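Okay, my Pellum shirt order landed at 6 pm and I have FEELINGS, so here comes a thread about lighthouse-horror-movie tees (yes, that's a genre, and yes, I own too many)

1/ First up, the Greturix one. Giant squid wearing a keeper's cap, cream ink on navy, and on the back a fake union notice for keepers lost at sea. Only 2000 printed! I grabbed mine in December and I've already worn the collar soft.

2/ Then there's Siqueira, who do the fake souvenir shirts. "I Climbed All 11 Steps" is my favourite, because if you've seen the movie you know what's waiting on step 11. My mum thinks it's a real tourist spot and wants to go.
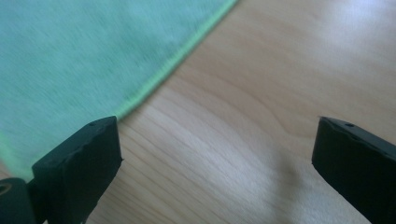
A reply from saltmarsh_tees already: the squid one runs small, so go up a size, and the grey version is way nicer than the navy.

3/ Good tip on the sizing! Disagree on the grey though, the cream ink just vanishes on it. Navy forever.

4/ The Palov foghorn shirt deserves more love. It's only 2 colours and the lettering goes all wobbly like it's being blasted at you. So good from across a room.

5/ That makes 6 lighthouse shirts in my drawer now. If you know of one with the ghost dog on it, please send me the link, I've been looking for ages!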